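Re: [expat-living] Moving to Sarnik for the fiesta month, is it worth it?

On 27 July 2022 a member in Prultitbridge wrote:
> We just got back from 14 nights in Sarnik and I can't stop telling people
> about it. The whole town eats outside, the neighbors bring you figs, and
> everyone drops everything for the fiesta. I felt more at home there in two
> weeks than I have here in ten years. We are thinking of taking the June
> lease on a place up in Dabbas next year, 649 a month, and then seeing if we
> can just stay. Has anyone done it? Is it as easy to fit in as it looks?

I've done it, or most of it, and I'd say slow down before you send anyone a deposit.

You were there for the fiesta. Of course the whole town was outside. The streets are closed, the school is out, and half the people at those tables drove in from Gokgate or came home from jobs up north. Go back in the second week of November and walk the same street at eight in the evening. The shutters are down and the one bar that's open has the football on with three men not watching it. I like it that way, but it took me a while, and it is nothing like what you saw.

About the figs. I got figs too. I got figs for two summers before anyone asked me my last name. People there are polite to visitors in a way that can feel like friendship if you come from a place where no one says good morning. Getting past that took me a lot of bad conversations in a language I thought I spoke. My class Spanish was fine for ordering lunch. It was no use at all at a table of nine people who have known each other since baptism, all talking at once, half of it jokes about a cousin who isn't there. 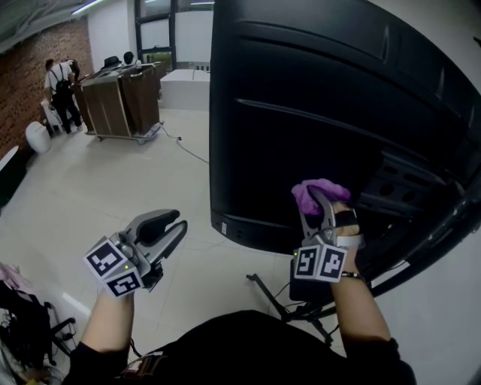
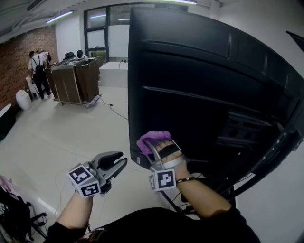
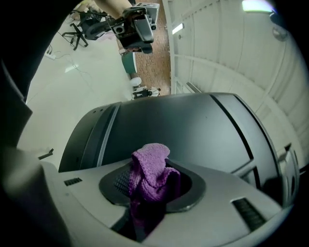
Posted to the list by: a former Dabbas tenant, now in Sarnik
Filed under: settling in, language, rentals

And then the lease. I would want to know a few things about that 649. Does it include water? Is it the same price in July, or does the owner want you out so the holiday people can have it? That second one is very common in Dabbas. They call it a long let, and then it has a hole in the middle of it, right when you've told your friends to visit. Mine did. I spent most of one August in a room over a bakery, with the ovens starting at four. Get the dates in writing, in both languages, and don't accept "we'll see in the spring."

The other thing people on this list keep repeating is that the pace of life is slower. Slower for whom? The woman who ran the shop under my first apartment opened at seven and closed at ten at night. The long lunch is real, but she spent hers doing the books. What's slower is the office where you need a stamp on something. I went to the one in Gokgate with a full folder and was told the form had changed. It had changed back by my next visit.

I also don't buy the line that it's "the culture" every time someone is late or doesn't call. Sometimes it is a different habit – dinner at ten means ten thirty, fine. Sometimes a person is just rude, same as in Prultitbridge, and the locals will be the first to tell you so. I wasted a good year being understanding toward a plumber that everyone else in town had given up on.

So is it easy to fit in? No. Can you do it? Probably, if you're willing to be bored and a bit lonely for a winter and still want to stay at the end of it. If I were you I'd skip June and rent for the worst stretch of the year, January into March. The places are cheaper, too – I've seen two-bedroom apartments at 360, though ask what heats them before you get excited.

If you still want the Dabbas place, tell me which street and I'll tell you whether you can sleep on it.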